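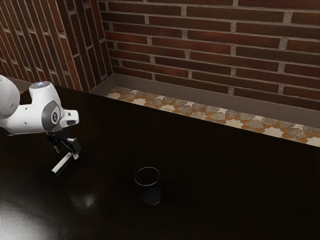 Jasmina Milošević writes that her first batch came out sour, and that a longer rinse in step 2 fixed it completely. Good tip – we've worked it in!

4. Making your first pot with the Vevden kettle

1. Fill the tank with cold water up to the 800 ml line.
2. Run one full boil with no tea in the basket, pour the water away, then rinse the basket under the tap for a full minute. Do this twice with a brand-new kettle.
3. Refill, drop in your leaves and set the dial to Green or Black.
4. Press Start and wait for two beeps. The smell at this point is wonderful!

Note: Oolong sits happily between the two settings, so play with the dial – half a notch changes the cup a lot.

Caution: The lid vents steam toward the handle. Keep your fingers clear until the light goes off.

Caution: Never run the 2000 W base from an extension cord.

5. Descaling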